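Bedroom notebook, Climdale flat
November, started 9.40

Second entry for this room. The job is the same as last time: clothes off the bed and into the white basket, sheet left flat enough to call the bed clear. Perrine Le Goff has the master list for the flat and I am copying the garment names from her sheet so that the two notebooks agree. The kitchen pages are in the Wudano folder, not in this one.

Layout unchanged. Basket on the light wood cabinet, nightstand by the head of the bed.

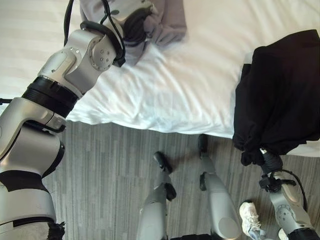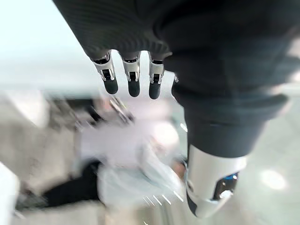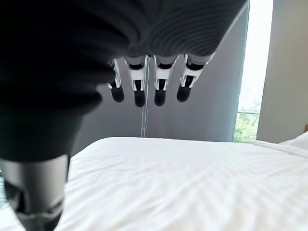
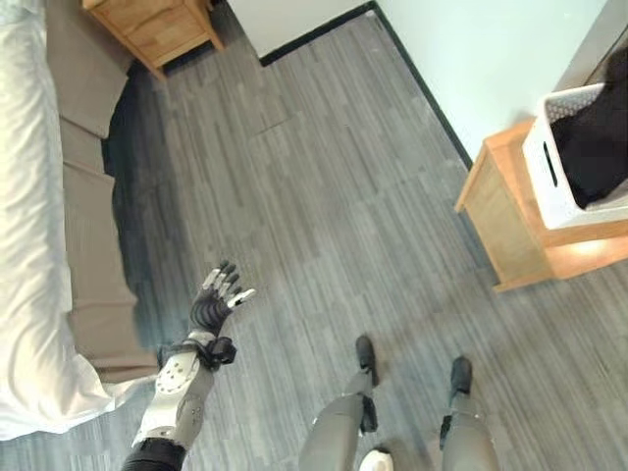 Clothes list for the morning: 6 pieces, all washed once at 30 or 40 depending on the label and then aired on the rail overnight. No starch, no softener. Perrine wants the softener left out for good. The pieces she did with it last month slid over each other and would not stay folded, and we spent half an hour arguing about folding when the trouble was in the drawer of the washing machine.

Notes on cloth, mostly for whoever does the next load:

Jersey is easy to pick up and hard to put down tidily. It takes the shape of whatever held it. If a jersey top goes into the basket in a ball it comes out in a ball, and the sleeves are always in the middle.

Thicker cotton keeps a crease for longer but drops more cleanly. Lift from the shoulder seam if you can find it. Lifting from a cuff makes the piece half as long again and something ends up on the floor.

Dark things show every bit of lint from the bedding. I went over the dark pieces with the roller before we began and again at the break. The roller is down to the last few sheets – add to the shopping list.

Sheet. Still the Texier one, the cotton with the faint stripe in the weave. I like it for this room. It can be smoothed by hand in one pass from the middle outwards, and the ripples that are left are small. The plain sheet we had before was a size too short and came untucked at one corner whenever anybody leaned on the mattress. If this one goes in the wash, please put the same one back and do not swap in the fitted sheet from the cupboard. It is cut for a deeper mattress and bags at the sides.

Let the side hang. I know it looks unfinished but Perrine and I agreed on it, and the entries only compare if it is done the same way each time.

Basket. Capacity is the thing I keep coming back to. With bulky clothes it is full well before the list is finished, and after that each piece sits on top of the pile and slides towards the wall. Options:

a) deeper basket, same footprint
b) two baskets, darks and lights
c) press the pile down between pieces

I tried (c) for 3 pieces. It works but it adds a step that is not on the sheet, so I have marked those lines with a cross. I would prefer (b). It saves sorting later, and there is a second basket of the same sort at Drirkville that is only holding hangers.

Height of the cabinet is fine. I had thought of moving the basket to the floor at the foot of the bed, but then you are bending for every piece and the walkway gets narrow. Left where it is.

Floor. Swept before starting. The planks have enough streaking in them that a dark sock disappears, so check with the lights on before signing off the room. The worst place is the shadow along the side of the bed. I ran the broom handle under there at the end and got one sock (navy, not on today's list, so it must be from an earlier load). Washed and put with the odd ones.

11.15 break. Blind adjusted after that, as the light had come round.

Afternoon: same list, order reversed, largest piece first. Much better for the basket, with the big things flat at the bottom and the small ones filling in at the sides. I should have done it that way from the start. Suggest we make it the standard order and say so at the top of the sheet.

To do
– lint roller refills
– ask Drirkville for the second basket
– new garment labels, the pen has washed out of two collars
– Perrine to decide on (b) or (c) before the next load
– air the pillows, they smell of the cupboard

Room left with the bed made and the window on the latch. Key back on its hook at 16.20.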